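Stollia Modular Work Table, two-section set
Reviewed by Benjamín Retamal, August 2018

I don't trust furniture that is sold by the word "system." The Stollia is a work table made of two tops you can use apart or together, and the catalog spends a lot of ink on how the pieces will grow with you. I paid $300 for the set in April, plus 42 for delivery, and so far it has been a table.

The box came with 4 bags of screws and a fold-out sheet with no words on it. I have built worse. The older Verka I replaced took most of a weekend and never sat flat. This one took an evening, and I only had to undo one leg, which I'd put on backward because the drawing shows it from underneath and doesn't say so.
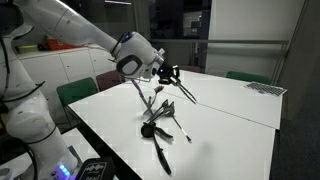 Stability is where I expected it to fall down, and it half does. Lean on a corner and there is a wobble you can feel in your coffee. Tightening everything again after a week helped. Stollia says the feet adjust, which is true in the sense that they turn. Mine creep back, and I have given up and put folded cardboard under one of them like everybody else.

The finish gets more praise in the store than it deserves. Ballpoint wipes off if you catch it early. Marker doesn't. A hot mug left a faint ring in the second week and it's still there. The Cattaneo table I used at my last job had ten years of abuse on it and looked better, although it also cost more than twice as much and took two people to move.

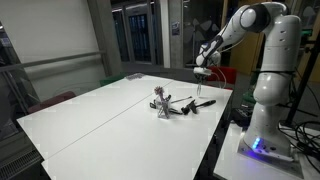 My biggest complaint is about the join. Two tops are cheaper to ship than one, I understand that, but the ad copy promises "one continuous surface" and I'd like to meet the person who signed off on that. Push any two tables together and you get a line like the thin gray one across the white tabletops in the photo. It's a small thing until you try to write on a single sheet of paper over it. Stollia sells a connector bracket for the underside. I bought it, and it keeps the halves from drifting, but the line stays where it was.

I also looked at the Brerero, at $234. It's lighter, the legs fold, and the edges felt sharp enough to bother my wrists, so I passed. If you need to put a table away at night, that's probably your pick anyway.

Would I buy the Stollia again? At full price, no. On sale, with the bracket thrown in, maybe. Skip the matching cable tray, it hits your knees.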